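Automatisation et travail, séance 2 : ce qui bouge pour les gens quand une machine arrive

Bon, on reprend où on s'était arrêtés. La dernière fois je vous avais demandé de lister les gestes de votre job d'été, et j'ai adoré lire vos copies (mention spéciale à celle qui décrit le rangement d'une chambre froide sur deux pages !). Presque tout le monde a noté les gestes visibles : porter, ouvrir, poser, fermer. Très peu ont noté le reste, vérifier une date, se pousser pour laisser passer un collègue, sentir qu'un carton va lâcher. Gardez ça en tête, on va s'en servir tout du long.

Je pars d'un cas que je connais bien, la cuisine du personnel chez Nollard, où j'ai passé pas mal de temps pour préparer ce cours. La boîte fait de la préparation de commandes, 44 personnes sur le site, et la cuisine commune est tenue par une petite équipe de services généraux. Le projet s'appelle Prulus. L'idée de départ tient en une phrase : confier à un humanoïde une partie des tâches de remise en ordre, frigo compris.

Quand on a annoncé ça à l'équipe, la première question n'a pas porté sur l'emploi (je m'y attendais, pourtant). Elle a porté sur la place. Où est-ce qu'on se met, nous, pendant qu'il travaille ? Très bonne question, et qui n'était pas dans le cahier des charges. 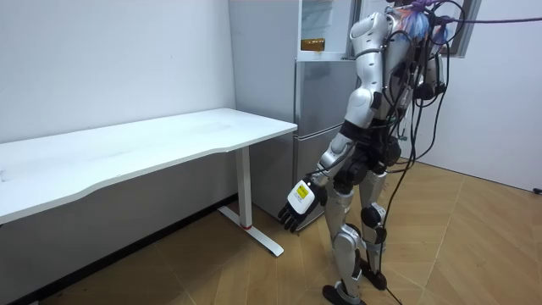 Nollard, septembre

Regardez les câbles avant de regarder le robot. Ils partent du haut du dos, descendent le long des jambes et finissent au sol. Pour un ingénieur, c'est un détail. Pour quelqu'un qui passe là avec un chariot, c'est tout le sujet ! Et puis le frigo : le compartiment du haut est ouvert, la porte du bas fermée, le robot juste devant. Demandez-vous par où vous passeriez, vous, pour attraper votre déjeuner.

J'en tire une première notion à retenir, le travail d'à-côté. C'est tout ce que les humains font autour de la machine pour qu'elle puisse faire sa part : dégager un passage, débarrasser un bureau, attendre son tour, surveiller du coin de l'œil. Ce travail n'apparaît dans aucune fiche de poste. Dans le carnet que l'équipe a tenu pour moi, il prenait plus de 22 minutes par jour, et personne ne l'avait prévu au planning.

Deuxième notion, le déplacement de compétence. On dit souvent que la machine « prend » une tâche. Moi je préfère dire qu'elle la découpe. Ouvrir une porte de frigo, d'accord, ça se décrit. Décider si le yaourt sans nom peut partir à la poubelle, c'est une autre affaire, et cette décision reste chez quelqu'un. Souvent chez la même personne qu'avant, au même salaire, avec un écran de suivi en plus (chez Nollard il s'appelle Undon et il bipe beaucoup trop à mon goût).

Pour la prochaine fois, relisez votre liste de gestes et ajoutez une colonne : qu'est-ce que je ferais, moi, si une machine prenait cette ligne ? Soyez concrets, avec les horaires et les endroits. Une page suffit, et les schémas à la main sont les bienvenus. Le texte sur les accords d'entreprise est dans le dossier partagé, lisez au moins la partie sur la consultation des salariés, on commencera par là.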